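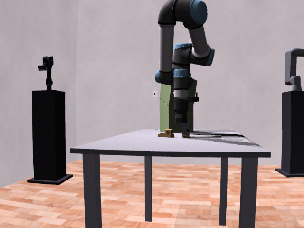 ¿Cuándo reabre la biblioteca municipal de Sindimine?
La sala principal abre al público el 28 de marzo de 2026, en horario reducido hasta que termine el traslado de los fondos.

La biblioteca de Sindimine vuelve a prestar libros después de las obras de la cubierta, que obligaron a cerrar el edificio de la calle Parri en agosto. Durante estos meses el servicio se ha mantenido en un local provisional del barrio de Ballon, con una selección reducida de novela, prensa diaria y libros infantiles.

Los trabajos, adjudicados a la empresa Closell, han consistido en la sustitución de las tejas, el refuerzo de las vigas del ala norte y la renovación de la instalación eléctrica. El presupuesto final asciende a 652.000 euros, de los que el ayuntamiento aporta la mitad. El resto procede de una subvención provincial para edificios públicos anteriores a 1950.

La sala de lectura de la planta baja pasa de 50 a 84 plazas. El aumento se consigue con la incorporación del antiguo depósito de revistas, que se ha trasladado al sótano. También se han instalado 24 enchufes junto a las mesas, una petición repetida en las encuestas a los usuarios. La primera planta, donde están la sección local y la hemeroteca, seguirá cerrada unas semanas más.

Hasta nuevo aviso, el horario será de mañana, de nueve a dos. Los carnés que caducaron durante el cierre quedan prorrogados de forma automática y no se aplicarán sanciones por los préstamos pendientes de devolución. Los libros pueden entregarse en el mostrador de entrada o en el buzón exterior, que funciona también fuera del horario de apertura.

El local de Ballon mantendrá el servicio de prensa mientras dure el traslado. El ayuntamiento estudia conservarlo como punto de préstamo permanente, una opción que defienden las asociaciones vecinales del barrio y que deberá debatirse en el pleno. El contrato de alquiler vence en agosto.

Las actividades infantiles y los clubes de lectura se reanudarán cuando esté disponible la primera planta. Las inscripciones hechas antes del cierre siguen siendo válidas, aunque los grupos con lista de espera tendrán que confirmar la asistencia en el mostrador o por teléfono.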